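Imhof Users' Forum
Board: Teleoperation and Demonstration Recording
Topic: Acceptance criteria for suturing demonstrations
Status: Open

Posted by stalarley_lab
Oct 24, 2026

Our group is preparing a set of wound closure demonstrations recorded by remote control. The operator sits at the console, drives both arms and places interrupted sutures. The recordings will then be used to train a policy on the same task.

We have 31 recordings so far, made by 4 operators. We would appreciate the views of members on two matters. First, should a recording be rejected if the operator drops and regrasps the needle? Second, should the task be recorded as one continuous closure, or divided into single stitches before training?

Our draft protocol follows the Fornaro template, which calls for the removal of any recording containing a regrasp. We are not certain that this is wise.

Posted by needle_driver_nb

We applied the Fornaro rule for a full season and have stopped doing so. Once every regrasp had been removed, the remaining demonstrations showed the needle held at nearly the same angle each time. The trained policy performed acceptably until the needle turned slightly in the jaws, and then it had no recovery behaviour to draw upon. I would keep the regrasps and label them.

Posted by consoleside

I must disagree with the previous post, at least in part. A regrasp by an experienced operator is a useful demonstration. A regrasp by someone in their first week at the console is often three or four poor attempts in a row, with the wrist rolling back and forth between them. The policy cannot tell one from the other and will learn both. Our centre keeps a regrasp only where it is completed within 30 seconds and the tissue is not pulled in the meantime.

Posted by needle_driver_nb

The time limit seems arbitrary to me. A slow, careful regrasp is of more value than a quick one that happens to work. I accept the point about tissue handling.

Posted by stalarley_lab

Thank you both. We had not considered a separate rule for tissue handling and will add a line to the draft.

On the second matter, our present view favours single stitches. Operators tire over a long closure, and the later stitches are noticeably less consistent than the early ones.

Posted by prairie_kinematics

I would caution against cutting the recordings too finely. Much of the skill lies in what happens between stitches: where the idle arm is parked, how the trailing thread is kept clear, and how the needle is presented for the next bite. If you cut at the knot, you discard all of it. We ran a comparison in April using Skindalau, with the same operators and the same tissue. The policy trained on single stitches tied a reasonable knot and then had no sensible way to begin the next one.

For reference, I attach a still from one of our continuous recordings.

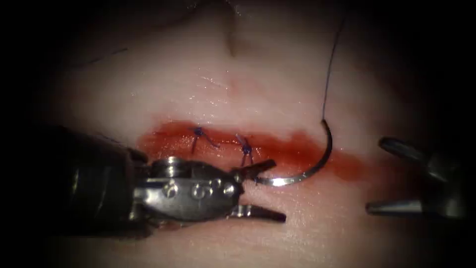

Continuous closure, fixed-camera view: 2 sutures tied, right portion of the wound still open, needle and thread between the instruments.

A recording divided by stitch would normally have a boundary somewhere near this point. I would ask members to consider which side of the boundary they would place it on, as our own annotators did not agree.

Posted by consoleside

I would place it at the start of the next stitch. The knots are tied and their tails are cut, so the earlier work is finished.

Posted by needle_driver_nb

I would leave it unassigned. A single still does not show which way the needle is travelling, and I should want the arm positions on either side before giving it a label. This may be an argument for overlapping segments — each one beginning a little before the previous one ends.

Posted by prairie_kinematics

Overlap is the approach we have since adopted. It increases storage, and the annotators dislike it, but the transitions are retained.

Posted by stalarley_lab

We will record continuous closures, keep the full files, and produce overlapping segments from them. Regrasps will be labelled and retained unless the tissue is pulled. The time limit remains open, and we would welcome further comment from centres that have used one.

Posted by consoleside

I will post our labelling sheet to the files area once the headings have been tidied.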